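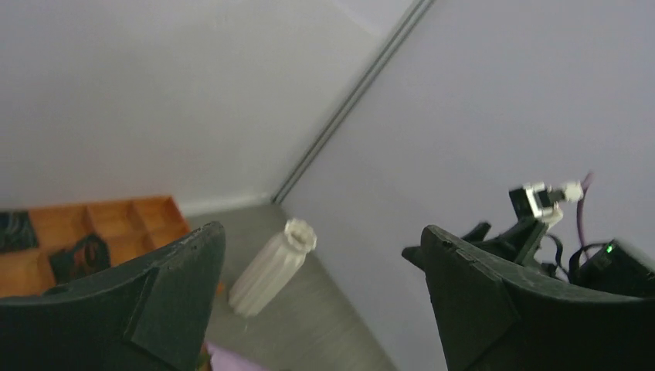 The flower wrapping evenings in Drindow will come back this autumn with a longer program and more places, the Skallico craft centre has announced. The course teaches how to make a bouquet from artificial stems, how to fold the paper, and how to choose a vase which does not fall over when the flowers are in it. For the small pieces, such as a ribbed white one with an open, slightly flared rim, the stems must be cut short and kept few. A wooden tray with divided sections is also part of the method, so that the small things do not travel over the whole table while people are working.

Skallico opened its flower room last October, in the former shoe shop on Serrano Street. In the first season 183 people took part, and together they finished 855 bouquets. Most of these went home with the people who made them, but a good part was given to the nursing home at the end of the street, where fresh flowers are not permitted in the bedrooms. The home has asked for more, in any colour except white, which some families connect with funerals.

For the new season the centre has ordered 1,158 stems, mainly roses. Yellow, pink and cream were the most asked colours, according to the list which was hanging at the door all summer. There will also be some peonies, although these are more expensive and the delivery was late last time.

Each course has two evenings. The first one is only for the stems. Participants learn to bend the wire a little below the flower head, to open the petals with the thumbs, and to take off leaves that would sit under the rim of the vase. It sounds simple, but artificial roses come pressed flat in their box and they need patience before they look natural. It is recommended to bring your own scissors if you have strong ones. The wire inside the stems is hard and it damages ordinary kitchen scissors very quickly.

The second evening is for wrapping. The centre uses crinkled paper, which forgives more mistakes than the smooth kind, because one more crease is not noticed. The stem is laid diagonally on the sheet, with the blooms close to one corner, and then the sides are brought over it. A single stem with several small blooms is enough for practice. Larger bouquets are kept in the tall vase until the paper is ready, otherwise they lose their shape while they wait.
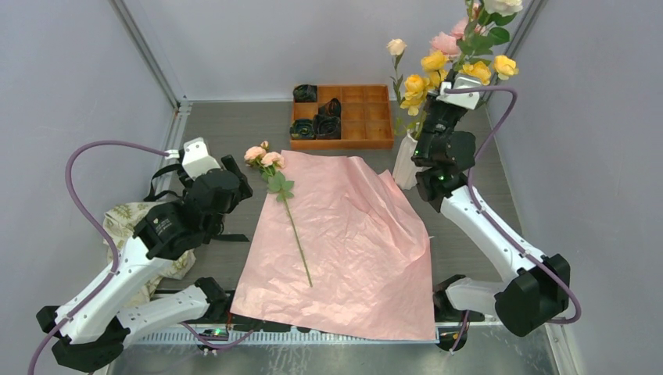 Eduardo Veloso would like to see a third evening added, only for ribbon. He took the course in the first season and felt that the bow was explained too fast, in the last minutes when everybody was already looking for their coats. His own bouquet was nice from the front, he said, but "from behind it looked like a parcel from the post office". He also asked that the centre should sell the paper by the single sheet, as he had to buy a full roll to repeat the exercise at home, and he still has most of it in his garage.

Skallico answered that a ribbon evening is possible after the new year, if enough people put their name down. Single sheets will be available at the front desk from the first course. The price is not decided yet, but it should stay under the price of a greeting card.

There is one more change. The display of finished work, which was in the front window in the first season, will move to the Beltine library. The afternoon sun on Serrano Street was too strong and the pink flowers lost their colour after roughly a month. In Beltine the display cabinet stands away from the windows and can be visited during normal library hours. Those who want to show a bouquet should write their name on a small card and tie it to the stem. Glue or tape on the vase is not accepted.

Registration is at the Skallico front desk or by telephone. Gift vouchers from last season are valid until 29 Feb 2020, also for the ribbon evening if it takes place before that date. Children from ten years can participate together with an adult. The room is on the ground floor and the entrance has no steps. Parking behind the building is limited in the evening, and the centre asks visitors to leave the two spaces beside the loading door free.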